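The Mug Tree

Purificación Tejada rented the back half of a shop on Palemley Road, and for most of that spring she went there after supper and stayed until she was too tired to trust herself with a screwdriver. The front half belonged to a man named Busetti, who repaired accordions. They shared a sink, a coffee pot and the electric bill.

The arm had come first. She bought it used, without a hand, and spent the winter getting it to move where she told it. The hand came later, in a box with no manual. She wrote the control code herself, and when it failed she wrote it again. She called the whole project Nutach, a word her nephew had made up when he was three to mean anything that was out of reach.

She had cleaned offices, then managed the people who cleaned offices, and then the company had been sold. She had 400 dollars left in the account she used for parts. She kept a notebook with a line for every attempt, and at the top of each page she wrote the job. The job for that month was "hang mug."

"Why mugs?" Busetti asked her once. He was rinsing out the pot.

"Because a mug has a handle," she said. "The handle has to go over the peg. If it's off by a little, it won't."

"My granddaughter can do that."

"How old is she?"

"Six."

"Then she's had six years of practice," Purificación said.

He thought about this and went back to his side. A little later she heard him playing the same four notes over and over, listening for the one that buzzed.

The hand had trouble with the handle. It could close around the body of a mug well enough, and it could lift. But when it turned its wrist to bring the handle around, the fingers got in the way of the peg, or the mug slid down in the grip and arrived low. She tried coming in from the side. She tried slowing everything down. She changed the order of the joints so that the wrist turned before the arm reached, and that helped, and then she changed it back by accident and lost an evening finding out why things had gotten worse.

On the ninth try of one night the handle touched the peg and bounced off. She wrote "touched" in the notebook and underlined it.

Her sister called while she was writing.

"Are you eating?" her sister said.

"I ate."

"What did you eat?"

"Soup."

"Did Bustamante call you?"

Bustamante ran the scheduling desk at a hospital laundry and had offered her work starting in August. It was day work, with a pension.

"He called," Purificación said. "I told him I'd let him know."

"You told him that last time."

"It was true last time too."

Her sister let that go and talked for a while about the nephew, who was 12 now and wanted a drum set. Purificación put the phone on the bench with the speaker on and moved the arm back to its starting position. She said yes and no in the right places. When her sister hung up she sat for a minute with her hands in her lap, then typed in a new angle for the wrist, two degrees more than the old one, and started the program.
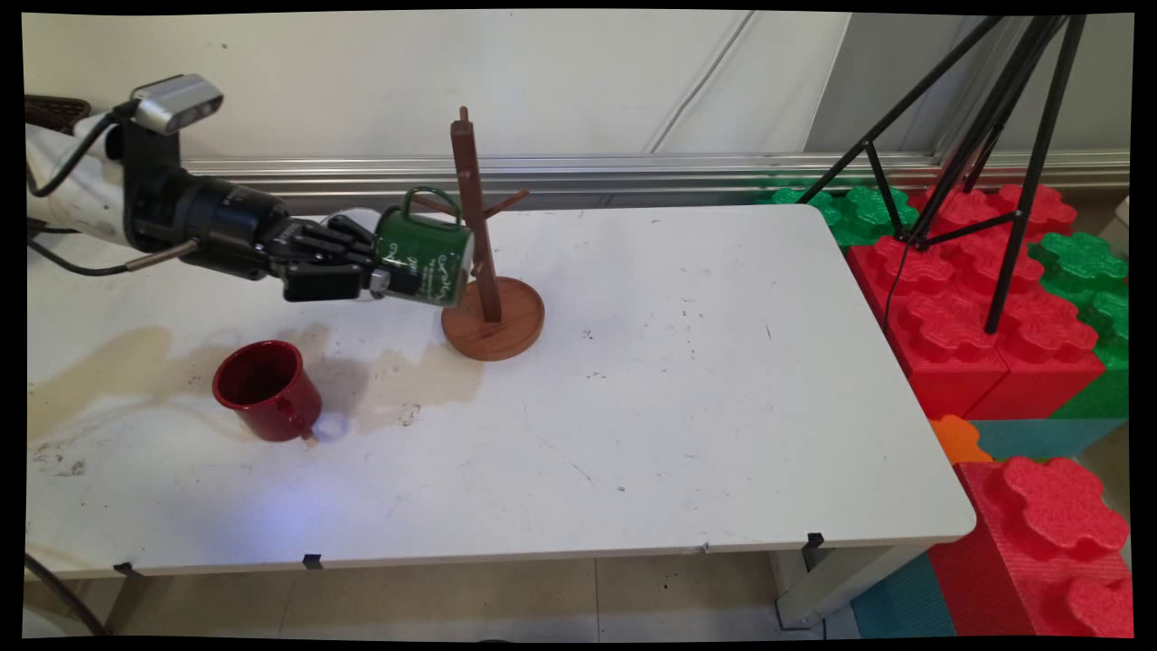

She kept one hand near the stop button. The motors made their usual sound, a thin whine that rose when the load changed. She had heard it so many times that she could tell from the pitch which joint was working, and she could tell now that it was the wrist, and that it was working hard.

The whine dropped. The fingers opened one after another, the way she had written it, and the arm drew back.

The mug stayed where it was. It swung a little on the peg and then it stopped swinging.

She didn't write anything down. She got up and went to the doorway between the two halves of the shop. Busetti had his glasses pushed up on his forehead and a row of reeds laid out on a towel.

"Come look at something," she said.

He came and looked. He bent down to see how the handle sat on the peg, and he touched the mug with one finger to make it swing again.

"It did that?"

"Yes."

"By itself?"

"I pressed the key."

He nodded. "Do it again."

She took the mug off, set it back on the table and ran the program again. The handle caught the end of the peg and stuck there, half on. The hand let go and she caught the mug before it fell. She ran it a third time and it missed entirely. On the fourth it hung.

"Two out of four," Busetti said.

"Two out of four."

"That's better than I do with some customers." He pulled his glasses down and went to fill the coffee pot, and she could hear him running the water longer than he needed to, waiting for it to get cold.

She opened the notebook and wrote the date, Jun 9, 2020, and the new wrist angle, and next to it a check mark, two misses and another check mark. She looked over the earlier pages, at all the lines that ended in "slip" or "low" or "fingers in way." Then she turned to a clean page. At the top she wrote "hang mug" again, and under it the first thing to try tomorrow, a slower release.

It was past ten. In the morning she would have to call Bustamante, and she still hadn't decided what to tell him. She switched off the power supply and waited for its fan to run down. Then she brought her cup to the sink, where Busetti was drying the spoons.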